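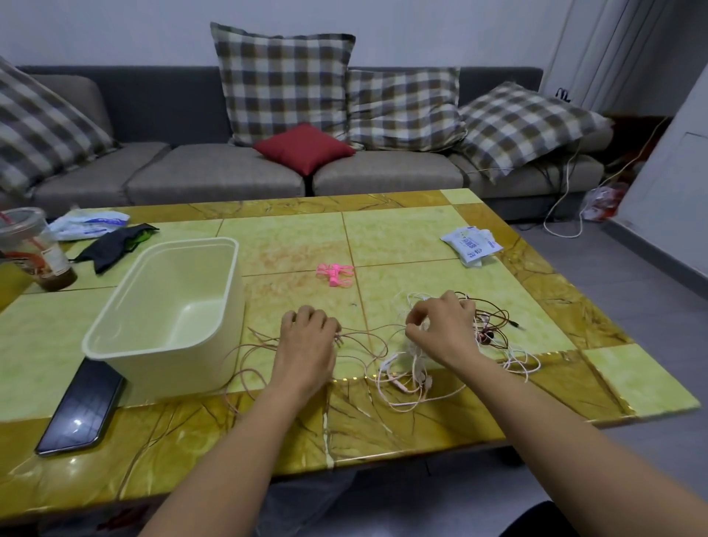

Kitholm: Start with the plugs. Find one plug end and feed it back through the knots instead of pulling on the middle.

How do I untangle earphones and thin cords that have all knotted together, without ruining the wires?

Flivavari
I'd do it on a hard table with nothing else under the cords. Loosen the whole bunch first, then take out one cord at a time — earbuds last. When each one is free, wrap it around two fingers and fasten it with a twist tie. I did 9 this way in one evening.

Rukis
just buy wireless

Kitholm
Adding to my comment: a plastic bin is fine for storage, but only if every cord is tied first. Loose ones will knot again.

Last updated: 17 Apr 2019

This site uses cookies. Accept | Manage settings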